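Stekura Paint Rental & Mixing – Questions We Get a Lot

Can I bring in a cushion and have you match it?

Yes. Also plates, book covers and, once, a slice of salami. Anything at least the size of a postage stamp will do. Please don't bring the wall itself. A chip is plenty.

How many colors do you carry?

Roughly 2,000 on the cards. Most people look at all of them and leave with off-white.

I want a dark red room. Will I regret it?

Possibly, but you'll regret it in a nice red room. Deep colors need a tinted primer first and usually three coats after that. Anyone who promises you one coat is selling something, and we're selling it too, so we should know.

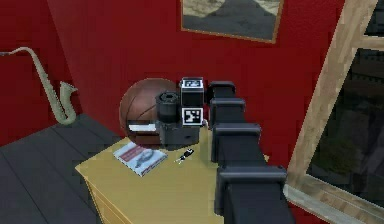 Strong reds also change a lot with the light. Paint a big piece of cardboard, lean it against the wall and look at it at breakfast and again at 9 p.m. before you buy the full amount.

How much paint do I need?

A gallon covers 275 square feet, one coat, on a smooth wall. Textured walls drink more. Bring your measurements and we'll do the math, including the part where you forgot the ceiling.

What does it cost to rent a sprayer?

The small Ultent is $20 for 4 hours. Bring it back clean. We will look inside the hose – we always look inside the hose.

Can I return mixed paint?

No. It's your color now. If we mixed it wrong, bring the can and the receipt and we'll fix it for free.

Do you deliver?

Within Fellisano, yes, weekday mornings. Up the hill past the water tower, only when the van is in the mood.

Is the paint safe around pets?

Once it's dry and the room has aired out. The cat will disagree about what counts as dry, so close the door.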